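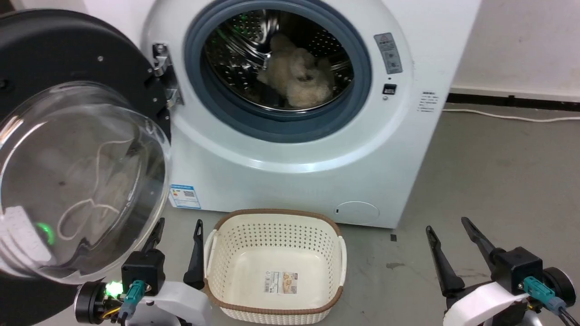
The arms are back on the bench at Erkolau after most of February spent waiting for parts, and the washing machine job is running again. For anyone new, the plan is two arms on one base that can open a front loader, take out what is in the drum and drop it in a basket. I build it at the shared workshop because my flat has no floor space for it. I have been working with one fluffy beige piece in the drum, low down where the fingers have to reach in over the rubber gasket, and the basket set directly in front of the machine. That is enough for now. A full load can wait.

The fingers are the third set. The first two were too short and too blunt, and both came off a printer that could not hold its size from one end of the part to the other. The new ones are longer and they taper. I drew them over a weekend and had them made by Cunine, who charged a fair price and got one hole wrong – my fault, as the drawing was ambiguous. 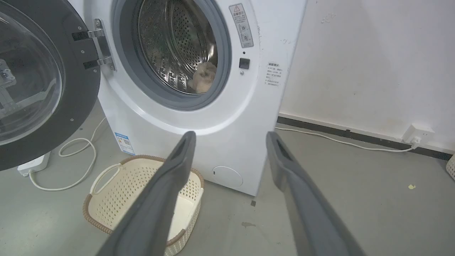 Reach was the next thing. With the door right back, the arm on that side has less room than the model said, because I had measured the door and left out the hinge. I moved the base back 97 mm and did the calibration again. It took the whole evening. The wrist cameras had also lost their settings when I updated the Onitz software, so those went in by hand. If you use Onitz, save your camera file somewhere else before you update. I now keep 2 copies.

The control code is still a mess. It stands at 2,264 lines, of which 476 are the gripper routine, and a good part of that is old work I have not dared to delete. I want to split it up before adding anything else.

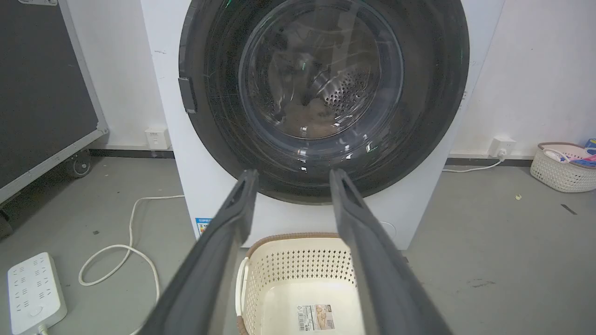
Both fingers up at the closed door, basket between them.

Opening the door is harder for me than emptying the drum. The latch is on the left edge and sticks out only a little, so the finger has to come in at the correct angle or it slides along the ring. I have tried a rubber pad on the tip, which gripped well but wore through, and a strip of grip tape, which peeled. The next attempt will be a small hook printed as part of the finger.

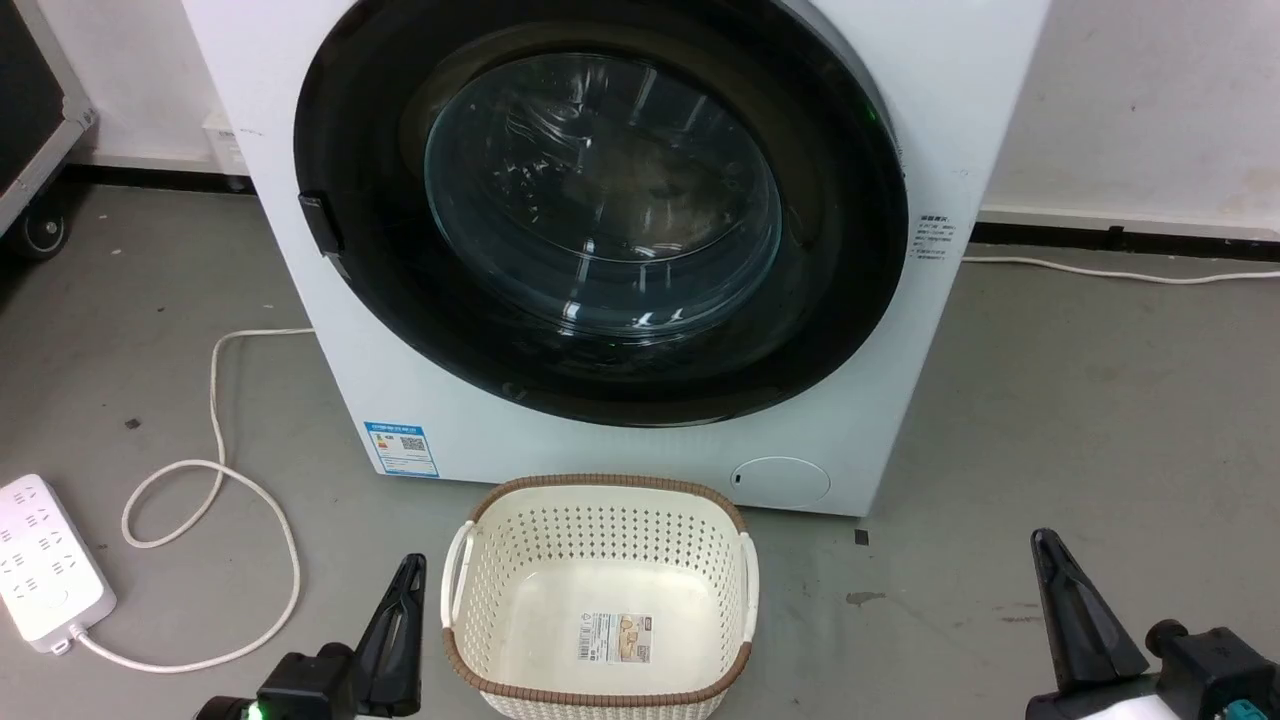
I am also thinking about swapping the wrist motors. The Oshima ones are quiet and I have had no trouble with them, but they are slow to settle after a long move and I end up putting pauses in the code to cover it. A member at the workshop has a spare pair of a faster type that I can borrow. They need a different mounting plate, so that is a job for the mill when it is free.

Still to do: the hook, the mounting plate, the tidy-up of the code, and a proper clamp for the cables at the wrist. I will put the finger drawings up once the hole is in the right place.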